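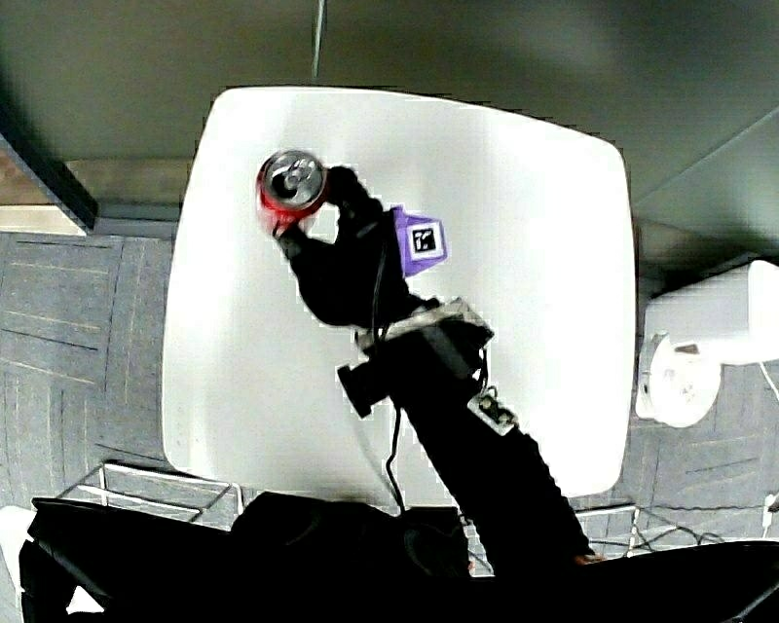 Hand-held gripper with a drink can at the white work table, Closton shared workshop.

Report on a visit to the Closton shared workshop
Prepared for the Buvorstead Makers' Association
16 July 2024

Purpose of the visit

The Association accepted an invitation from the Closton shared workshop to attend its winter open day and to view progress on the Shetty build, a home-scale project to make a gripper and, in time, a small arm to carry it. The Buvorstead workshop is considering a similar project for its own members. Our delegation was asked to report on the space required, the cost, the level of skill involved and any matters of safety.

The visit occupied most of the morning. Members of the build group were present throughout and answered questions freely. The Association records its thanks to them.

The workshop

Closton occupies the ground floor of a former furniture showroom, a short walk from the station. The woodworking and metalworking areas are at the rear, behind a solid door, and the Shetty group works at the front where the floor is carpeted and the noise is low. Much of the build can be carried out on an ordinary table. The group noted that its first months were spent in a member's garage, and that the move was made mainly for the sake of better lighting and company.

Storage is limited. Parts are kept in labelled tubs and each tub must be returned to the shelves at the end of a session. Our delegation considered this a sound rule and recommends that Buvorstead adopt it.

The hand-held gripper

The group decided early on to build the gripper before the arm. The gripper is held by a person, who uses it to pick up everyday objects such as drink cans. This allows the fingers, the wiring and the mounts to be tried out in ordinary use before any money is spent on motors for the shoulder and elbow.

The fingers are black and rather rounded. A purple bracket carries a square black-and-white marker, which gives the tracking software a fixed pattern to look for when it works out where the gripper is and which way it is turned. A small circuit board sits on the body, and a thin cable leads away from the gripper. The group is now on the second version of the marker bracket. The first was set too low on the wrist, and the marker was hidden whenever the operator reached across the table.

Members of our delegation asked why a can should be chosen as a test object. We were advised that cans are cheap, much alike in size and easily dented, so that a heavy grip is soon noticed. The group also uses cardboard tubes, sponges and plastic tumblers.

Cameras and lighting

A good part of the morning was given over to the cameras, which have taken more of the group's time than the gripper itself. The group has fixed its cameras in position and keeps a written record of the settings for each one. When a camera is moved, even slightly, it must be calibrated again before its pictures can be used with the others.

Lighting was described as the most common source of trouble. A plain surface can run from quite pale to quite dark within a single view, and a soft shadow will shift as people walk about the room. The software must not mistake such changes for an object. The group therefore reviews plain views with as much care as busy ones, and looks at how bright areas, seams and edges are recorded by each camera.

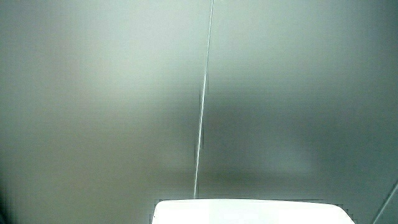 Records and software

The group keeps a log of every session. At the time of our visit it held 3,560 short recordings, of which 1,941 had been checked by a member and marked as fit for use. The remainder were waiting for review or had been set aside for faults such as a hidden marker or a missed start.

Checking is slow work and is shared among the members by roster. Each recording is viewed in full and given a short note. The group uses a free program named Vollora, written by two of its own members, to line up the recordings from different cameras. Vollora runs on an older desktop computer and does not need an internet connection. The screens are plain but easy to follow, and our delegation was able to step through a recording after a few minutes of instruction.

Several of the views we were shown held very little apart from grey-green surface, pale lines and shadow. The group uses views of this kind to discuss what it calls the quiet side of the work – the setting of exposure, the checking of edges and the handling of fine banding in areas of smooth tone.
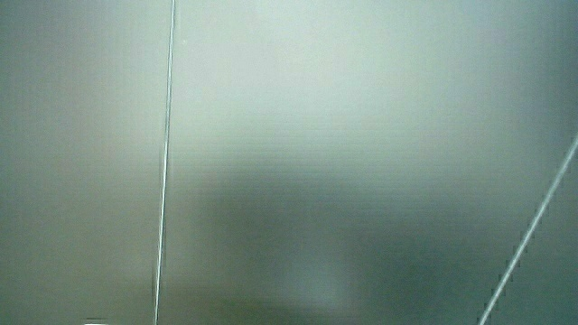
Exposure is set by hand and left alone for the length of a session. Automatic settings were tried in May and given up, as the brightness rose and fell each time a dark sleeve came close to the camera. The group now sets the exposure against the white table top and accepts that darker areas will lose a little detail.

Cost and skill

The group meets its costs through a small levy on members of the build. The printed parts are cheap, and most of the money has gone to cameras, cables and spare boards. Our delegation was advised to allow for more cable than seems needed, as a cable that pulls on the gripper will spoil the feel of it.

No member of the group had built a robot before joining. Two had some experience with soldering and one had worked in printing. A new member is generally given 4 sessions alongside an experienced one before taking a place on the roster.

Safety

The hand-held gripper presents little risk in normal use. The arm will be a different matter, and the group has already drafted rules for it covering a stop switch, a marked floor area and a minimum of two people present whenever it is powered. We have asked for a copy of the draft.

Questions raised by members

The following points were put to the group at the end of the visit and are recorded here for those who could not attend. 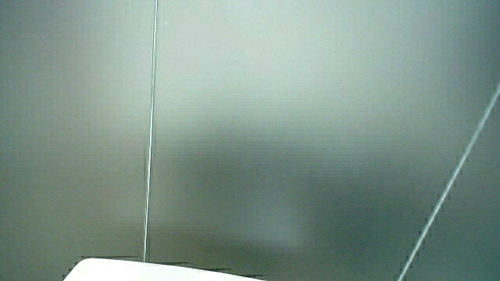 Could the Buvorstead workshop begin a build of this kind without a dedicated room?
A dedicated room is not required for the gripper stage. A steady table, good overhead light and a place to leave the cameras fixed between sessions are sufficient. The arm will need a space of its own.

Can the printed parts be made on our existing machine?
The group believes so. Its largest single part is the main body of the gripper, and it has offered to send the files so that we may print a trial set.

How often does the group meet?
Members meet twice a week in the evening, with a longer session once a month for repairs and calibration.

Recommendations

It is recommended that the Association print one trial set of gripper parts, set aside a table near the front windows for a period of two months, and invite the Closton group to make a return visit. Members wishing to take part should leave their details at the Buvorstead front desk.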